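Telldale Desk Lamp with Magnifier: my review after one winter and one summer
by Gudrun Rieger
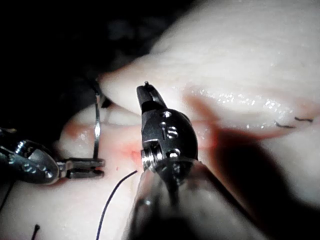

I bought the Telldale because my eyes are not what they were, and I repair small things at home, mostly necklaces, brooches and the old watch straps of my husband Ludger. Before, I had a cheap clip lamp from the supermarket and a hand lens. With this combination one hand is always missing.

The lamp comes in a flat carton, quite heavy. Inside are the arm, the head with the lens, the table clamp and a bag with screws. The instructions are only drawings, and drawing number 5 shows the clamp the wrong way around. I mounted it like this, and the arm sank slowly to the table like a tired flower. Ludger turned the clamp, and then it was good. It took us 30 minutes together, with coffee.

The light is what I like most. It is white but not blue, and there are three levels. I use the middle one for nearly everything. On the strongest level a polished clasp reflects so much that I must look away. The manufacturer says 700 lumens; I have no possibility to measure this, but for my table it is more than enough.

The lens is glass and stays clear until close to the border. Near the border straight lines become a bit curved, so you should keep the work in the middle. My neighbor Ute Heitmann, who does counted embroidery, borrowed the lamp in August and found the same. She liked it for the evening but said that in the daytime she prefers her window.

Now the weak points. The cable is too short. From my table to the wall it goes only with an extension, and I do not like a cable on the floor. The switch is on the back of the head, where it becomes warm after an hour. It does not burn the fingers, but it is not pleasant. Also the cover for the lens does not close firmly. Please close it anyway when you leave the room, a glass lens should not stand open in the sun.

I wrote to the company about the cover. After five days I had a friendly answer from a Mr. Brinkmann, and a new cover came by mail without cost. It sits a little better than the first.

The price was 81 euros in the shop in Virnley. The Griscombe lamp costs less, and I tried it there, but its arm shakes each time you touch the table. For reading this may not matter. For a jump ring of a thin chain it matters very much.

I would buy the Telldale again, with a longer cable if they make one. Four stars from me.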